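From: Renato Vergara
To: Gromutthorpe Telephony List
Date: 20th August
Subject: Re: Hum on analogue extensions after moving to the Cerkier gateway

Celeste Henríquez wrote:
> We moved the last analogue extensions on to a Cerkier gateway in
> January. Calls over 13 minutes or so are fine on the short runs, but
> the 90 metre run to the back office has a steady low hum. Swapping the
> line cord made no difference. Is this the gateway or the cable?

Probably the cable, but test before pulling any of it out.

Disconnect the long run at the gateway and plug a known good phone straight into the port with a short lead. If the hum has gone, the port is clear. Then reconnect the run and unplug everything at the far end except one phone. An old extension bell wired across one leg will unbalance the pair and let mains hum in. We had this at Brundovon, where port 2 was blamed for weeks.

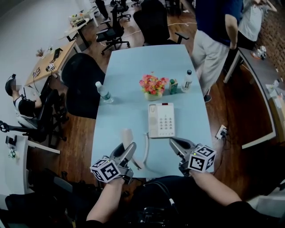

Desk phone with coiled handset cord, office table.

Swapping the line cord does not test the handset cord. The coiled one fails at the plug ends, usually as crackle when it is flexed. A steady hum that stays the same when you move the cord points elsewhere.

Next, measure each leg to earth with the pair disconnected at both ends. The two readings should match closely. If one leg is low, look for damp in the joint boxes. Check too whether the run shares a duct with lighting circuits. The old Ekström frames often have the screen earthed at both ends, and lifting one end is worth trying.

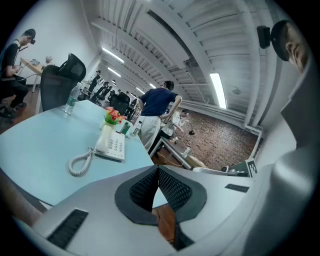 Same phone, near the table edge.

Leave the gateway gain alone until this is done. Turning it down hides the hum and makes speech too quiet on the short runs.

Could you post the leg readings and the firmware version? Mine is on release 2 and the default line impedance was wrong for our phones.

Renato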